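4. The open-day demonstration

4.1 Setting and task

The demonstration was given during the January open day at the Durden building, in the ground-floor teaching room. Visitors came in groups and stayed for one session each. A session was planned to last 15 minutes and was made up of a short talk, a run of the cup task in simulation, and a period for questions. The cup task was chosen because it can be explained in one sentence: the robot has to take hold of the cups on a table, one arm at a time or with both together, and leave them all upright.

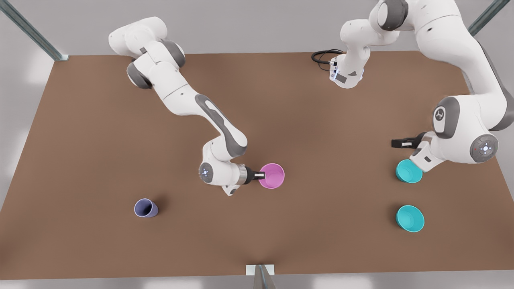
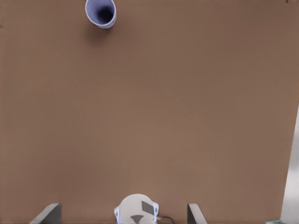
Figure 3. The simulated cup task. First picture: both arms over the table, with four cups. Second picture: a view down onto the tabletop, with the open gripper at the bottom edge.

The simulation was shown on two screens placed side by side at the front of the room. The left-hand screen carried the outside view of the table and the right-hand screen carried the close view from the gripper end. The outside view was meant for people who had never seen the task before. With the lavender-blue cup on its side and the other three standing, as in the first picture of Figure 3, a visitor could be asked which cup would be the hardest to pick up and could answer without being told anything about grasp planning. The close view was harder to read. It shows a good deal of bare tabletop, a single cup near the top edge and two dark fingers spread wide, and most groups needed a moment before they connected it with the other screen.

The scene was built in the Castia simulator, using the same robot model, table and cup set as in the experiments of Section 3. No changes were made to the physics settings for the open day. The rendering was set to a lower quality than in Section 3 so that both views could be drawn on one machine without dropping below the control rate. Soft shadows were kept. In early trials with shadows turned off, our colleagues found it difficult to judge where a cup met the table.

4.2 Session format

Each session followed a written script. The presenter, Tuncay Dursun, was the same for all sessions, and the script was kept on a card at the lectern so that the wording would vary as little as possible. The order was as follows. The presenter introduced the robot and named its two arms. The simulation was then reset to a random starting layout and paused. Visitors were invited to say what they thought the robot would do first. The run was started, and the presenter said nothing until it had ended, whether in success, in a time-out or in an operator stop.

The silent run was a deliberate part of the design. At an earlier visit by staff from Nuvance, the presenter had talked through the whole run, and the comments we collected afterwards mostly repeated the presenter's own words back to us. Those comments were of little use as a record of what the visitors had seen. For the open day we therefore kept the explanation for after the run, when the same run was played back from the log at half speed and could be stopped at any point on request.

A left–right problem came up in the first sessions. The robot's right arm appears on the left of the outside view, as it does in the first picture of Figure 3, and visitors who heard "the right arm" looked at the wrong side of the screen. The script was changed to "the arm near the pink cup" or "the arm near the cyan cups", according to the layout, and the confusion did not come back. We had used the robot's own left and right for so long in the laboratory that the problem had not been foreseen.

4.3 Collection of responses

Visitors were given a one-page form at the door and could leave it in a box on the way out. The form had two rated items and one open item. The rated items asked how clear the task was and how clear it was that the robot had chosen its next action. The open item asked the visitor to write down one thing they would have done differently from the robot. Children were free to fill in the form with help from an adult.

We received 356 forms over the whole open day. Of these, 28 were left out of the analysis: they were blank, or carried answers to the rated items that could not be read. The open item was left empty on some 200 of the remaining forms, which we put down to the shortage of writing surfaces near the exit. The forms were typed up by two members of the group, working apart, and differences between the two copies were settled by going back to the paper.

4.4 Observations

The task itself was rated as clear by most visitors, and the ratings did not differ much between the first and last sessions. The ratings for the robot's choice of action were lower and more spread out. The open answers help to explain this. Many visitors wrote that they had expected the robot to deal with the fallen cup before any other. The planner gives no priority to a fallen cup — it orders its actions by expected travel time and by the chance of the two arms getting in each other's way — and in many layouts it goes first to a cup that is already upright and close to an open gripper. To someone watching without commentary, this looked like a mistake.

A second group of answers concerned the close view. Several visitors wrote that the robot "could not see" the cups they themselves could see on the left-hand screen. The remark is fair as far as the right-hand screen goes, where only part of the table is covered at any time. It is not true of the planner, which receives the full state of the scene from the simulator. We had said this in the talk, but before the run, and it seems to have been forgotten by the time the form was filled in. In later sessions the point was repeated during playback.

Some answers dealt with speed. Visitors asked why an arm would stop above a cup with its fingers open before closing on it. The stop is a fixed settling period carried over from the physical robot, and it has no function in simulation beyond keeping the two sets of logs comparable. It was shortened for a return visit by a school group from Tejada, who were shown both versions and preferred the longer stop, saying that it gave them time to guess what would happen next. The group was small and the forms were not used on that occasion, so we report the preference without further analysis.

4.5 Limits of the demonstration

The results should be read with some care. The visitors had chosen to come to an open day and were likely to be more patient with a robot than the general public. All of them saw a simulated robot, and their answers cannot be taken as a guide to how they would judge the physical one, where motor noise and the size of the arms have an effect of their own. The starting layouts were random and were not balanced across sessions, so that some groups saw a fallen cup and others did not. The layout seed was logged for each session, but the forms carried no session number, and the two cannot now be matched. For the next open day the number will be printed on the form.

The script, the form and the layout seeds are available from the authors. The version of the script given there is the corrected one, dated 1st September, in which the arms are named by the cups nearest to them.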